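The Donut Test

September 7, 2022
By the night bench

I took the job at Natico in February, mostly for the dental. They put me on grippers, which meant I spent my days watching two pairs of fingers pick things up and writing down how it went. The Jormont fingers went on the left arm and the Nowicki fingers went on the right, and upstairs they wanted to know which ones to buy 176 of.

I had a favorite. You're not supposed to, but try sitting with two arms for months and see how you do! The left one hesitated. It would come down over a toy donut and stop for a second – like somebody at a party deciding whether it's rude to take the last one – and then it would close so gently I held my breath. The right one just grabbed. Fast, clean, boring. It was ahead by 5 points and I resented every one of them.

So on the last night of the trial I cheated a little. I set out the stuff I knew the left arm was good at, donuts closest, and I put the snack bag way down by the right gripper, because crinkly bags made the Nowicki fingers slip (they hated that bag, and I loved it dearly). 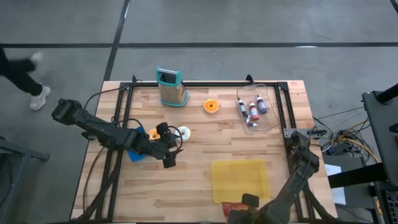

Run 189, with the donuts on the left and the snack bag at the bottom.

I hit start and ate a cold burrito standing up. The left arm did its little pause over the orange donut. Then the controller, an old Flerus box that hummed when it was thinking, hummed for much longer than usual, and the left arm opened its fingers, backed off, and went for the white one instead. It had never changed its mind before. I checked the script twice. There was no line in there for changing your mind.

Meanwhile the right arm picked up the bag on the first try. Of course it did.

I typed up the scores the way they happened, which hurt. Then I got to the comments box, where I normally put "none," and I sat there until the hall lights clicked off. What I wrote in the end was "Left arm reconsidered." I looked at it for a while, deleted it, and typed it again.

In the morning there was a reply from upstairs, two words long – "Reconsidered what?"

I went down to the bench and put the orange donut back where it had been.

14 comments
Share this story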